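Gostenham Public Library
The Gostenham Public Library will replace its public computers this summer. The posts that follow set out the schedule, the effect on services and the arrangements for the old machines. (1/9)

Gostenham Public Library
The computers now in use at the Main, Horrocks and Vellico branches no longer meet the requirements of our catalog and printing software. The Board approved their replacement on 26th April. (2/9)

Gostenham Public Library
A total of 151 computers will be replaced across the three branches. Work starts at Horrocks in the first week of July, moves to Vellico, and finishes at Main. Each branch will stay open throughout. (3/9)

Gostenham Public Library
While work is under way at a branch, 20 laptops will be available there for use inside the building. A library card is required. Sessions are limited to one hour when others are waiting. (4/9)

Gostenham Public Library
Printing will continue at all branches. Patrons who have saved files to the desktop of a public computer should note that these files are erased at the end of every session, as they always have been. Please bring a USB drive or send your work to yourself by email. (5/9)

Gostenham Public Library
Screen magnification and large-print keyboards will be offered at every branch on the new computers. Patrons who use other assistive software are asked to contact Rasa Rätsep, Accessibility Librarian, before the end of June so that it can be installed in time. (6/9)

Gostenham Public Library
The old computers will not be sold to the public. Hard drives will be removed and destroyed under the Library's records policy.

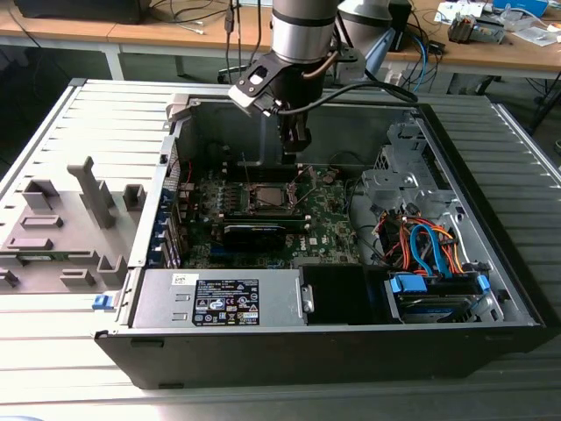

Memory and power supplies in good order will be kept as spares for staff computers. Remaining parts will go to the county electronics recycling program. (7/9)

Gostenham Public Library
Nonprofit groups within the city may apply for a used monitor and keyboard. There are 17 sets available, with a limit of two per group. Application forms are at the Main branch information desk. Equipment is provided without a warranty and must be collected. (8/9)

Gostenham Public Library
Questions about the schedule may be sent to Marjorie Cheetham, Head of Public Services, or raised at any branch desk. Changes to opening hours, if any are needed, will be posted on this account and at the branch entrances. (9/9)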